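Questions people keep asking me about the Drastow sorting kit

Updated Fri 3 October

I've had the Drastow two-arm kit set up since last November, and my inbox has slowly turned into a help desk for it. I don't work for Drastow. I paid for mine, I teach a weekend workshop with it, and I've got opinions. So here are the questions I get most, with the answers I've been typing out over and over (sorry to everyone who got the short version!).

What do you get in the box?

The base kit is the two arms, a gripper for each, the mounts, the power supply, a cable set and a printed guide that's pretty good up to page nine and then gets vague. The belt is a separate item. So are the bins, but you can use any bins you like and I'd tell you to do just that. Software is a download, and it ran on my three-year-old laptop without any fuss.

How much did it cost you?

I paid $1,226 for the arms and $286 for the belt, both before shipping. Shipping hurt. If you order through Ladstead, they'll put it all in one crate and you pay for one delivery, and I wish I'd known that before I placed two orders a week apart like a fool.

Is it hard to put together?

Not hard, but slow. I did mine over a weekend with a podcast on. The arms come mostly built, and your time goes into the mounts and the cables. Read the cable page twice. I had two of the wrist connectors swapped and spent most of a Sunday afternoon thinking I had a dead motor, and I was already writing the angry email in my head when I found it.

Do I need to know how to code?

For the built-in sorting jobs, no. You draw boxes on the screen to tell it where the bins are, you pick a color for each one, and you press start. If you want anything past that you'll need a bit of Python. Gemma Benedetti wrote a set of starter scripts that are way friendlier than the official ones, and she answers questions on the user forum if you ask nicely and include your error message.

What is it good at?

Picking up small, chunky things with flat sides and putting them somewhere else. Toy bricks are perfect. Wooden blocks are great too, and so are bottle caps if they land the right way up. I've had good luck with AA batteries, which surprised me.

What is it bad at?

Anything floppy or shiny. Socks, no. Foil-wrapped candy, no, although my students loved watching it try. Long thin things like pencils are hit or miss, depending on which way they're lying when they come down the belt. Round beads just roll off and you'll be finding them under the furniture until spring.

How fast is it?

Slower than you. On my best run, with everything tuned and only two colors, I got 278 bricks into the right bins in an hour. A bored kid would beat that easily. If you need speed for a real job, this isn't the product, and you should look at what Nosova sells and bring a much bigger wallet.

Why two arms? Can I buy just one?

You can, and for plain sorting one is plenty. I bought two so I could split the work by color, and also because I wanted to do handovers, where one arm picks the thing up and passes it to the other. Handovers are a pain to set up and I still enjoy them more than anything else the kit does. If you're on the fence, start with one. The second one bolts on later and the software finds it by itself.

How much table do I need?

More than the guide says. It tells you a standard desk will do, and yes, technically everything fits on a desk, but then there's no room for your laptop or your coffee or your elbows. I'd push two tables together if you can. Clamp them or they'll drift apart a little at a time, and then every position you saved is off and you'll blame the software. Ask me how long I blamed the software.

Does it matter what color the table is?

Yes! Go pale and plain. My first try was on a dark patterned cloth and the camera kept seeing bricks that weren't there. Shiny white wasn't much better under my ceiling lights. Something light and a bit dull is best.

Where should the bins go? 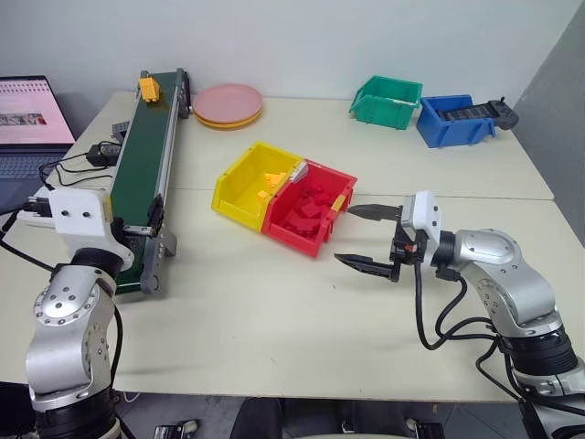 Bin placement is the thing I've fiddled with more than anything else, and I'm settled on keeping the bins for the current job close in and parking the others further back. The arms waste a lot of time on long swings, and short moves are also more accurate. So for a red and yellow job, the red bin and the yellow bin go right up against each other in the middle, where the grippers can get to them from either side, and the green and blue ones wait at the back. Keep your bins snug like that. If you leave a gap, a brick will find it. I also like having the belt run at a diagonal, which isn't how the guide draws it, but it leaves me a good open patch of table to the side of the bins. The spare gripper lives across the top of the blue bin and yes, I know it has a case.

Do the bins have to match the bricks?

Nope, the kit doesn't care. It goes by position. I match them anyway so that people walking up can tell at a glance what's supposed to be happening, and it makes mistakes really easy to spot. If you're teaching with it I'd say it's worth the few extra dollars.

Can I use different grippers?

Two types fit without any modding. The standard two-finger one is what I use nearly all the time. There's a suction one as well, which is fun for flat stuff like cards, but the pump is loud enough that I turn it off when I'm explaining something. Swapping takes me a few minutes. Run the gripper check afterward, every time, even if you're in a hurry.

Is it safe around kids?

The arms stop when they bump into something, and the force is low. I've been tapped on the hand plenty of times and it was no big deal. Fingers near the belt rollers worry me more. My rule in the workshop is that nobody reaches in while it's running, and long hair gets tied back. With under-tens I keep my own hand on the stop button the whole time.

What breaks?

So far I've had one gripper finger crack (I dropped it, not the kit's fault) and one belt that stretched. Mac Carthaigh stocks replacement belts and they came quicker than the ones from Drastow. Buy a spare set of finger pads when you order, they wear smooth and then bricks start slipping.

What's support like?

Mixed. Email takes days. The phone line is great if you get through, and if you land on Manuela Caruso you're in luck, she stayed on with me through a whole firmware reset and didn't sigh once.

Would you buy it again?

I would, for teaching and for plain messing around. I'd get the belt at the same time as the arms, I'd skip the carry case, and I'd spend the difference on more bricks. For a small business that wants to sort parts for money, I'd say rent something first and see if you even like living with a robot.

Can I come and see yours?

If you're near the workshop, sure. Saturdays after lunch are best. Drop me a line first so I can have it switched on and warmed up, and bring a bag of whatever you want sorted. I'll tell you right away if it's going to be a sock situation.

Related
Drastow belt tension: how tight is too tight?
My first handover, and the eleven that failed
Ladstead shipping, crate by crate
Suction gripper or two-finger?
Cheap bins that fit the Drastow kit
Workshop dates and sign-up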